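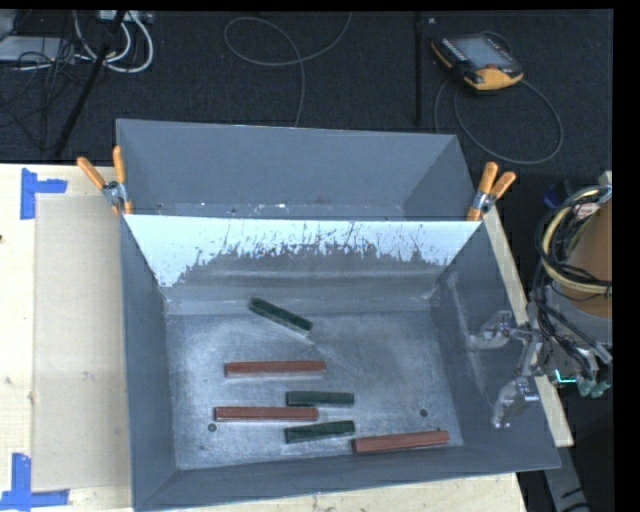

Ticket 358, opened Jul 1, 2018
Product: Festholm sloped bench bin, gray, two of them
Problem: bins creep apart on the bench, and the finish looks terrible on one wall

Hi Festholm folks! I bought two of your sloped bins in April for sorting short bar stock at the Dhanial workshop, and I love the shape, but I can't get the pair to stay put. They sit back to back on my Berwood bench, one for bars I've checked and one for bars I haven't, and every time I drag something heavy out of the near one it walks toward me and opens a gap behind it. Small offcuts fall down that gap and then I'm under the bench with a flashlight. For now I've got two orange-handled spring clamps pinching the sides where the bins meet, and that mostly works, but the clamps are in my way whenever I reach over. Is there a proper joining bracket I missed? My other question is about the back wall of the near bin. You can see how it's gone bright and bluish-white along the top with a ragged edge under it, plus dark scratches and spots that look chipped. Is that a coating coming off, or is it just wear? I'd like to know before I put anything cleaner in there.

Update 1, me again

Thanks for the quick reply. To answer your questions in order:

No, I didn't get a bracket in either box. I went back through the packing paper (yes, I still have it, don't judge me) and there were just the bins and the care sheet.

The bench top is bare wood with no mat on it. I hadn't thought of that as a problem, but when I lifted the near bin I ran my hand underneath and the bottom is really slick, so I guess it slides on anything.

As for what goes in them, it's dark green bars and reddish-brown bars. The green ones are the short ones. I toss them in from waist height, which I'm guessing you're going to tell me not to do. The floor has plenty of rub marks and fine scratches from that and I don't mind those one bit. It's a work bin.

Update 2, tried the rubber strips

OK so I did what you said and stuck rubber strip along the underside of the near bin. I wiped the bottom down first and left the strips overnight under a stack of magazines.

Result: better! With the clamps off, I can pull one bar out at a time and nothing moves. If I grab 3 together and drag them up the near slope, the bin still hops a little and the gap opens up. The rear bin doesn't have any strips yet because I ran out. I think when the near one hops it bumps the rear one, and that one just skates off toward the wall.

I also tried a folded towel under both, which was a bad idea. Everything tipped toward me and the bars rolled down into a pile at the near end. Towel's gone.

Update 3, about those holes

You asked whether I could bolt them down through the holes in the floor. I'd wondered what those were for! There are two small ones that I can see in the near bin, one over by the left and one on the right, and I'd been assuming they were for drainage. I measured them and your smaller bolt fits with just a bit of wiggle.

I'm not crazy about drilling into the Berwood, though. It's the nicest bench I've ever owned and I had to save up for it. Would it work to bolt both bins to a scrap board and then clamp the board to the bench? That way the whole thing lifts off when I need the space. I'm also worried about a bar end catching on the bolt heads, so if you have a low, rounded kind, please tell me which one to order.

On the wall finish: I tried the Zidia metal cleaner on a patch the size of a postage stamp, up in the corner. No change at all. It didn't get brighter or duller, and nothing came off on the rag. My fingernail doesn't lift anything either. I've stopped there like you asked and I won't use the scrubby pad.

Update 4, board is in

Done, and I'm pretty happy! I cut a board a bit longer than the two bins together, set them tight against each other, marked through the holes and bolted them down with the rounded heads you recommended (5 in the bag, so I have a spare). Then the rest of the rubber strip went under the board. I've been yanking bars out of it all afternoon and the gap hasn't opened. The orange clamps have moved down to hold the board to the bench edge, where my elbows don't find them.

One small gripe. The bolt on the right sticks up enough that a short green bar will rest on it and rock if it lands just so. I can live with it, but a recessed spot around the hole would be a great change for the next version.

You can close the sliding part of this. Please keep the ticket open for the finish, though. I'd still like an answer from whoever does your coatings on whether I should touch up that wall or leave it alone, and if it's touch-up, what color you call this gray. I couldn't find it on the care sheet or on the box.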